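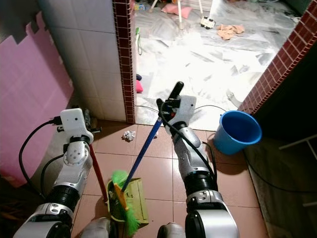

Vicente Escobar
Contributing Editor, Service Robotics

Two-handed floor sweeping by robots

Two-handed floor sweeping is a household task in which a robot with two arms holds a broom in one gripper and a dustpan in the other and gathers loose litter from a hard floor. It is used in service robotics both as a useful chore and as a test of coordination between the arms. Good practice for the task covers the tools, the layout of the floor, the movement of the arms and the keeping of records.

Tools

Most codes of practice call for ordinary household tools. A dustpan with a pole handle allows the holding arm to stay above the floor, and a broom with soft synthetic bristles bends against the lip of the pan without pushing it away. Handles of different colors, such as red for the dustpan and blue for the broom, make it easier for a person reviewing the work to tell which arm is doing what. Tool handles are checked for cracks before each session, and a handle that turns freely in the closed gripper is replaced or wrapped.

The Altstead Code

The best known set of rules in the field is the Altstead Code for Domestic Floor Work, first drafted by Violeta Painemal and issued in June. It applies to robots working in lived-in rooms and has 2 parts, one on the workspace and one on conduct during the task.

The part on the workspace deals with thresholds at length. A doorway between two rooms often brings a change of tile, a change in brightness and a number of small objects lying near the jambs. Under the Code, the operator states before work begins which room is to be swept. Items in the adjoining room, including toys, cushions and cloths, are treated as property and are left alone unless they have been named as litter. Crumpled paper on the floor of the working room may be taken as litter by default. Buckets and other containers may stay in place, but their position is entered in the record.

Cables receive a section of their own. A cable lying across a threshold is to be moved or taped down before the broom comes within 600 millimeters of it. Cables on the arms must have enough slack for the full sweep and must not hang low enough to touch the bristles.

Conduct during the task

The dustpan is set down first and held flat against the floor. The broom is then brought behind the litter and drawn toward the pan in short strokes. The Code forbids lifting the pan while the bristles are still pressed into its mouth - a common cause of spilled debris and of strain on the wrist joints. On glossy tile, where reflections can be mistaken for moisture or small objects, the operator inspects the surface in person before the first stroke.

No person or pet may enter the reach of either arm during a stroke. If one does, both arms stop and the grippers remain closed, so that neither pole falls.

Records

The Nondero register, which accepts reports made under the Code, held 326 entries when this article was last revised. A robot may be listed as proven for floor work after 4,000 logged strokes without a dropped tool. Eser, a related guideline for offices, uses the same form but leaves out the section on toys.

Last revised 05/06/2021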